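Black fabric for a work booth – worth it or overrated?
Forum: Workshop & Studio Spaces
68 replies, 1083 views (page 1)

mechthild_w
I keep reading that you should line a work booth with black fabric, walls and ceiling both, to kill reflections. Schnyder wants 239 for their kit and that's before you buy anything to hang it on. I've got a corner of the basement and a table. Has anyone lived with one of these for more than a month? I don't need the sales pitch, I can read that on their page.

grabner_s
Had one since March. It does what it says. Glare off the lamp is gone, I stopped seeing the washing machine behind everything, and I'd buy it again.

Indira Achari
"Does what it says" compared to what? Did you try a bedsheet first? I painted two sheets of hardboard flat black and I'd put that up against any kit. Fabric collects lint, and every bit of it shows.

grabner_s
Lint roller, twice a month. Hardboard doesn't give you a ceiling unless you want it coming down on your head. The one I mean is the booth at Lultamberg, and mine is close to it, just smaller. The fabric goes right up and over.

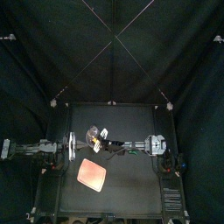 Booth at Lultamberg, black drape on the walls and ceiling, dark table with raised rails.

mechthild_w
OK, that's tidier than I pictured. What's the faint line running down the middle of the back? Is that a seam? For 239 I'd want one piece.

grabner_s
Looks like a seam to me. Mine has one too. I forgot about it after a week.

HannaH
I would not forget about it. Seams are where the light gets in once the cloth starts to sag. Ask me how my first one went.

Also, those two cables crossing in a big X would drive me nuts. You spend all that effort on a plain background and then run lines straight across it.

Indira Achari
Thank you. That was my first thought as well. And the brackets up on the side walls are light gray. If black matters so much, why isn't somebody out there with a can of paint?

grabner_s
You're both assuming everything has to vanish. Depends what you need it for. I want the work area calm and I want to stop squinting. A bracket up high doesn't bother me.

elmarie_m
Half agree with Severin. I went with the Prumora cloth, cheaper by the yard, and my complaint is the heat. A closed ceiling over a lamp gets stuffy fast. Leave a gap at the top if you can live with the stray light.

The table matters more than people think, though. I had a glossy one and it undid all the work of the drape. Matte dark gray like that one is what you want.

mechthild_w
My table is white. So now it's 239 plus a table. You see why I'm suspicious.

HannaH
Cover it with the leftover cloth. Don't buy a table for this.

Indira Achari
Or skip the whole thing and move the lamp. I'm still waiting for one person to tell me they moved the lamp first.

grabner_s
I moved the lamp first.

mechthild_w
Going to try an old blackout curtain for the back wall and nothing overhead for now. If it's no better by the end of the month I'll look at the Prumora stuff. Elmarie, how wide is a roll?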